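Walking to Work, a Progress Report

Posted May 17, 2022 in Getting Around

In October the transit people moved my bus stop. They moved it two blocks, which doesn't sound like much, but they moved it two blocks in the direction I was already going, up the only hill in this part of town. I stood at the bottom on the first morning and watched the 415 pull away from the new stop at the top, and I decided that if I was going to be made to walk, I would walk the whole way and deny them the fare.

I've kept it up out of spite for seven months now. I recommend spite. I have tried to take up exercise for my heart, my back and a wedding, and none of them lasted as long as being mad at a bus.

The walk takes 45 minutes if I go straight down Asfaw Street and closer to an hour if I go the pretty way, past the reservoir. I go the pretty way when I've had enough sleep. You can work out the ratio for yourself.

People at the office were very supportive at first. Tolera Wolde, who sits across from me and runs for fun, gave me a talk about socks. I thought I knew what a sock was. There is apparently a left one and a right one, and they cost as much as a sandwich each, and I'm sorry to report that he was correct about them. I've had no blisters since January. I haven't told him this and would appreciate it if you didn't either.

Shoes were a different matter. I bought a pair called the Plikitz Strider because they were on sale, and they squeaked. They didn't squeak on the sidewalk, only on the office floor, which meant I got all the way there in silence and then announced myself to the third floor like a dog toy. Baby powder under the insole is supposed to fix it. What I had was a squeaky shoe that also puffed. They live by the back door now and I wear them to take out the trash.

The thing I didn't expect was how much I'd get involved in other people's yards. There's a house on the reservoir road where somebody has been building a low stone wall since before Christmas. It goes up a foot and comes down again. Some mornings it's longer, some mornings there's a gap where yesterday there wasn't one. I have never seen the person doing it. I have opinions about the drainage, and I've rehearsed how I'd bring them up. My sister-in-law Sumeya, who is a landscaper, says the drainage is fine and that I should leave those people alone.

I've also become someone who nods. For years I took the bus with the same faces and we all agreed to be invisible. On foot that doesn't work. You see a person coming from a long way off, with plenty of time to wonder when to start noticing them, and then you both look up too early and have to hold it. There's a man with a gray beard and a very small umbrella whom I now greet every day with real warmth. I have no idea who he is. In March he was missing for a week and I worried about it at dinner.

Rain is fine. Snow is fine. Wind is not fine, and I don't want to hear about jackets.

I did cheat. In February I took the bus on four separate mornings, and on the second one Liya Tamiru from payroll got on behind me and said, loudly, "I thought you walked." I said my knee was bothering me. Then I had to limp from the elevator to my desk, and keep track of which leg. By lunch I'd switched sides. Ayantu noticed. Ayantu notices everything, and brought me an ice pack for each knee.

As for my health, since my mother reads this: I weigh what I did before. My pants fit the same. My doctor asked if I'd made any changes and I said yes, I walk to work, and she said, "Oh, good," and typed something much shorter than that. What has changed is that I come home hungry and too tired to cook anything with steps. My dinners have gotten simple to the point of rudeness. 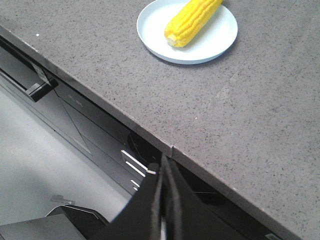 Corn on a plate, twice.

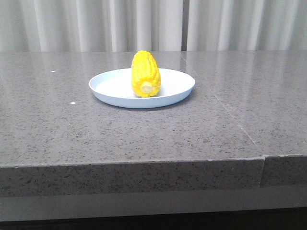 4 min read

I ate like that for most of last week and felt no shame.

There's a rumor, by the way, that the stop is moving back. Obsa saw a notice taped to the pole, with a little map. I went up the hill to read it for myself and it says the change is "under review," with a phone number for comments. I've called twice. I told them that I'm used to it now and they can leave it where it is, and the woman on the line asked me how often I ride.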